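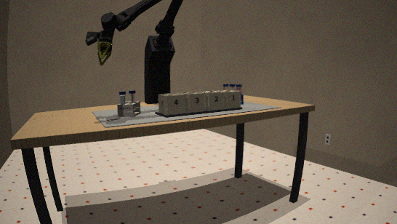
Table with gray mat, rendered view

From: Yae Miyazaki
To: warehouse-floor list
Subject: Re: [floor] Used racking, two capacities, one beam

Uyên Đinh wrote:

> Hi all,
>
> We are moving into the back half of the Sitia building in June and I've
> been handed the racking, mostly because I was in the room. We bought 11
> bays of used pallet rack from Chávez, the dealer out by the rail yard.
> Teardrop style, boltless beams, narrow bays that take one pallet per
> level. Uprights look straight to me. Paint is what you'd expect.
>
> Here's my trouble. The load sign that came off the old end frame says
> 3,000 pounds per pair of beams. The listing from Chávez says "up to
> 4,000." I put our heaviest pallet of floor tile on the scale and it came
> out at 3,118. So by one number I am fine and by the other I am not, and
> both numbers are for the same beam.
>
> Also, about half the beams have an Odari sticker and the uprights are
> all Bimeck. They click together. Is that a problem or do people just do
> this? My boss's view is that if they click they click.
>
> Last thing, one upright has a dent near the bottom, front post, on the
> aisle side. It's about as deep as my thumb is wide. The dealer called it
> cosmetic.
>
> Thanks,
> Uyên

Uyên,

Welcome to racking. Most of us were in the room too.

Taking your numbers first. Neither one is your capacity. The sign told you what somebody worked out for the old building, with the old beam spacing, the old floor and whatever frames were holding it all up. Once the rack came down, that sign became a souvenir. Keep it if you like, but please don't hang it on the new run, which I have seen done, with fresh zip ties.

The 4,000 is a different sort of number. A beam can be rated by itself in a catalog, assuming an even load, two good connectors and a frame that can take it. My guess is that Chávez found a beam of the same length and face height in an old catalog and copied the best line on the page. "Up to" is doing a lot of lifting there, possibly more than the beam. I'd write back and ask them which catalog, which page, and what steel thickness they measured. They may well have a decent answer. We bought from them a few years ago and the paperwork did arrive, eventually, in three separate envelopes.

Meanwhile your pallet is 3,118, and I would not spend any time arguing over the extra 118. Pallets get heavier. Somebody tops one off with a few leftover boxes, or the supplier changes the carton, and you will not be standing there with a scale when it happens. Either get a rating with real room above it or put the tile on the floor. Tile on the floor is a perfectly respectable answer. Ours has lived at ground level for years, under the light stuff, and the only complaint is from the person who has to bend down.

Remember the frame has its own limit. Your beams might be fine one level at a time and the uprights still be over once you add the levels together. The height of the first beam matters a lot here. If you move it up to fit a taller pallet underneath, the posts have a longer unsupported stretch and the frame can carry less. People change that first level on a slow afternoon with a rubber mallet and never mention it to anyone. Write your beam heights down and put them on the drawing.

Now the Odari beams in the Bimeck uprights. Your boss is correct that if they click they click. That is all it tells you. Several makes share a slot shape near enough to go together, and near enough is the part I don't like. The connector may sit a little high, or the lock may not drop fully home, and you won't see it from the aisle. I'd ask both makers in writing whether they will stand behind the pairing. Expect one "no" and one silence. An engineer can look at the combination and put a number on it, and if you are going to pull a permit you will probably need the engineer anyway, so you may as well get your money's worth and ask about everything on one visit.

If you do end up with enough Bimeck beams for some of the bays, build those bays all Bimeck and keep the mixed lot apart until you have an answer. Don't shuffle them. A year from now the stickers will have fallen off and you will be out there with a flashlight comparing rivets.

The dent. No. A thumb's width in the front post, low down on the aisle side, is where a fork or a pallet corner hit it, and it's also where the post is working hardest. "Cosmetic" is a word for scratches. Set that frame aside, tag it so it doesn't wander back into the pile, and ask Chávez for a replacement. They sold you frames, and a bent one is scrap with good paint. Look at the back of the same frame too while it is lying down. The braces sometimes buckle a bit when the post takes a knock and it is much easier to spot on sawhorses than standing up.

A few odds and ends since you have until June:

Anchors. Every base plate, every hole the maker calls for. Used rack tends to arrive with a coffee can of used anchors. Throw out the can.

Safety clips. Count the connectors and buy that many clips plus a handful. Nails are not clips. Bent welding rod is not clips either, though I admire the workmanship.

Slab. Find out how thick it is before the engineer asks, because they will ask. Our landlord said "thick." We ended up drilling.

Post guards on the aisle ends. They cost less than a frame, and you already own evidence that somebody misses.

New load signs, made after the layout is final. Ours were printed before the last change and we had to do them twice, and I still have the first batch in a drawer.

If you send me the beam face height, the length between posts and a measurement of the steel with a caliper (scrape the paint first), I can compare them against the Bimeck sheets I have here. It won't be a rating and I won't sign anything, but it should tell you whether the 4,000 is plausible before you call Chávez back. Mornings are best, I'm usually at my desk until the first truck.

Yae Miyazaki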